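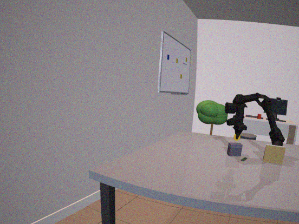

Will the new cell mean fewer people on the packing floor at Pleltside?
Nobody's hours have been cut and no cuts are planned. The grant pays for moving the small-parts sorting to an arm, and the people who did that sorting are being trained to set up, check and run it.

Progress report to the Rathnayake Fund, January
Prepared by Nusrat Thambiah, operations lead

I'm really pleased with where we are! The sorting program now gets rehearsed in simulation before anyone tries it on the floor, and that has changed our mornings more than I expected. A sorter who thinks the arm should come at a part from a different side can try it on screen over coffee, and if the block goes flying, well, it's only a virtual block.

We have logged 1,480 simulated picks so far using simple colored blocks, out of which 175 had to be flagged for another look. Most of those were parts lying close together, a problem the sorters warned us about back when we wrote the proposal. Their notes on it are now part of the Nesley test plan.

We also switch to a high viewpoint when we talk about reach, and the floor staff took to it right away (it's so much easier to argue about clearance when you're looking down on the table). 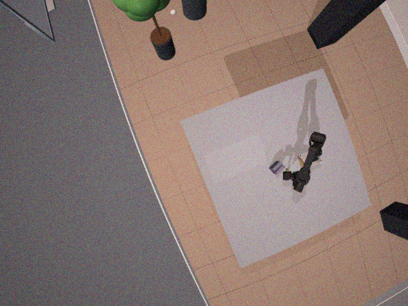

What is changing for staff

Two of our sorters have finished the Eltov operator course and moved up a pay step. Everyone else on the shift has had 55 minutes of hands-on time with the simulator, and several have asked for more, so we're opening it up at lunch. The wrist strain complaints were what started this project, and we'll keep asking about them every month.

Still open

The stop procedure needs rewriting in plainer language. We also haven't settled who covers the cell during breaks, and I'd like the sorters to have the main say in that. The remaining training money will go to the evening shift next.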